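I started listening to Skerkutska in December, mostly because the record store near my office had one copy of their second album left and it was cheap. I didn't know they were a duo. I didn't know they had been away for three years, either, or that a tour had been announced the same week. I bought the record, played it twice that night, and by the weekend I had a ticket for the Binberg show.

Binberg is a hall I've been to a few times. It used to be a furniture showroom and it still has the ramp at the back where the trucks came in, so the crew can load straight onto the stage. The sound is good if you stand near the mixing desk and bad almost everywhere else. Under the balcony you get all bass. I've made that mistake before, at the Kleinschmidt farewell show, when I could feel every song and couldn't tell which one it was.

The tour has 29 dates. Binberg was one of the early ones, and I think that helped. They hadn't settled yet. Between songs they talked to each other off the microphone, and once they started the wrong song, stopped after a few bars and went into the right one without saying anything.

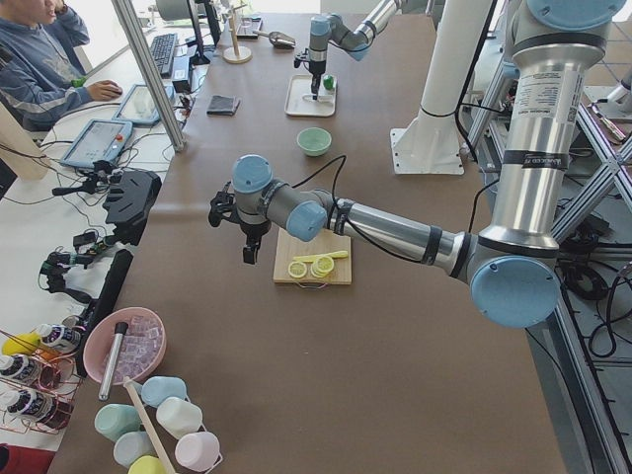
The set leaned on the new album, as you'd expect. They opened with "Harbor Lights Off," which is the slow one, and I wondered if it would lose people. It held up well. The drummer they've hired for the tour plays it with brushes, and the long instrumental part at the end is cut down to maybe half of what's on the record. After that came two fast ones, then a run of older material that most of the room knew better than I did. The woman next to me sang all of it, including the guitar parts.

I should say something about the voices. On the records they are mixed so close together that I honestly couldn't separate them. Live you can hear that the lower voice does most of the work and the high one comes in on the ends of lines. In "Paper Winter" they switch, and it changes the song. The lower voice up high sounds strained, but in a way that suits the words. I've gone back to the album version since and it seems a little flat to me now.

The middle of the show dragged. There was a new song, not on any record, that went on for a long time with one chord under it. People near me went for drinks. I stayed, and I can't say I was rewarded for it. They also played a cover of an old Kleinschmidt single, which got a big cheer, but they took it at the same speed with the same arrangement. If you're going to cover something that well known in the hall where the band said goodbye, I'd like to hear some reason for it.

The last part made up for that. They sent the drummer and the bass player off and did four songs with one acoustic guitar and a small keyboard. The talking stopped. "Revton" was the best thing they played all night. I had read that it was named after the town where they recorded the first album, and I'd always heard it as a nostalgic song. With just the guitar it sounded more like a complaint.

Then the band came back for the encore, two songs, and the lights were up by a quarter to eleven.

A few practical notes for anyone going to a later date. The opener starts right on time and is worth seeing. The shirts are $40 and run small. The tour-only single was sold out before the main set, so if you want one, go to the table first. Coat check at Binberg takes cash only and the line after the show took me over 20 minutes – bring a jacket you can tie around your waist. 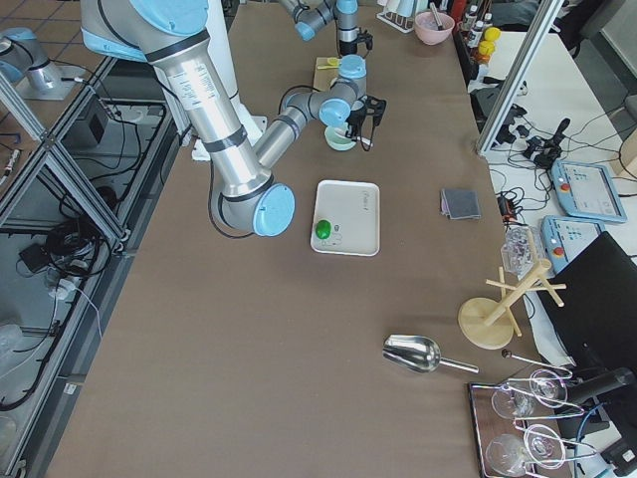
Kanini Nyanda wrote to me after I posted the set list, to say that I was being unfair to the long new song. She heard it two nights later, and by then it had a second section with drums and a proper ending. Her guess is that they're writing it on the road and that it will be a different song by the last show. She also thought the Kleinschmidt cover was played straight on purpose, as a thank-you, since Skerkutska opened for them on their first tour.

I didn't know that about the first tour, and it does make the cover easier to understand. I still think it was the least interesting thing in the set. About the long song she may well be right. There's a live recording planned from the final night, and if it's on there I'll listen to it again.

I've also ordered the first album. The store says it's on its way from the distributor, and I'll write about it when I've had some time with it.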